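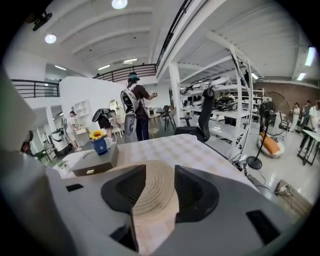
A woven straw hat, the checked tablecloth and the sunflower in its blue pot in the Plallow workshop.

The long room at Plallow has never been short of things to look at, with its tall white shelves and its steady traffic of people bent over one job or another, but it has rarely been as cheerful as it is this month. A table in the workshop has been given a checked cloth in cream and tan, a sunflower has been set up in a blue pot, and a woven straw hat has joined them, all of it in honour of the annual Summer Table, which returns in July for its 8th year.

For anyone new to the neighbourhood, the Summer Table is the open afternoon that Plallow puts on with its friends at Pavach, the homewares and secondhand shop a few doors along Coste Lane. The idea is a simple one and has hardly changed since the first time it was tried. The workshop tenants carry on with whatever they happen to be making, the doors are left open, and visitors are welcome to wander in, have a cup of tea, ask as many questions as they like and go home with something for the garden or the kitchen. There is no charge to get in, and there never has been.

Last year's afternoon drew 300 people through the doors, which was a good many more than the teapots had been prepared for (a second urn has been found, regulars will be relieved to hear). Organisers say they would be delighted with the same again, although they are asking people to spread themselves out a little, as the aisle between the shelving and the work areas gets rather snug in the first hour.

The straw hats are the new addition, and they have already caused a good deal of conversation. Pavach is bringing 100 of them, plain and ready to be dressed up, and visitors can sit down and trim one with whatever takes their fancy from the ribbon baskets. Pale plaids and ginghams are the favourite colours so far among those who have had a sneak peek, with a few strong votes for navy. The brim of a straw hat is a lovely thing to look at up close, with the braid going round and round in rings from the crown to the edge, and the shop is hoping people will take a moment to enjoy that before they cover it all up with flowers.

The sunflower has its own part to play. It is there to remind everyone of the tallest-bloom contest, run by the Stakska Allotments, which finishes on the same afternoon. Last year's winner stood at 95 inches, and had to be measured by two people and a stepladder while its owner looked on with great dignity. Entries do not need to be dug up or carried in, thank goodness. A measurement signed by a neighbour will do nicely, and children's entries are judged separately so that nobody under ten has to go up against the old hands from the lower plots.

Regular visitors will notice that the workshop itself is as full as ever. The shelving on the one side is stacked with black and white parts belonging to the tenants' various projects, and they have kindly agreed to keep those where they are and let the afternoon happen around them. Please do look, and please do ask, but leave anything on the shelves or the work surfaces where you find it. Small children are very welcome provided they have a hand to hold.

There will be seats for those who would like to rest their feet, and a few of the office chairs will be rolled out as well for anyone who prefers a proper back to lean on. Tea, lemonade and sandwiches will be served until they are gone. Anyone with a favourite slice or a tray of scones to contribute is asked to leave it at the Pavach counter in the morning, labelled with what is in it.

Doors open at 1 p.m. and the sunflower results will be read out at 4, with hat trimming running the whole way through. Names for the hat table are being taken now at Pavach, and any hats left unclaimed at half past three will go to whoever is nearest. The allotments are also looking for a spare tape measure, a long one if possible, as last year's has gone missing.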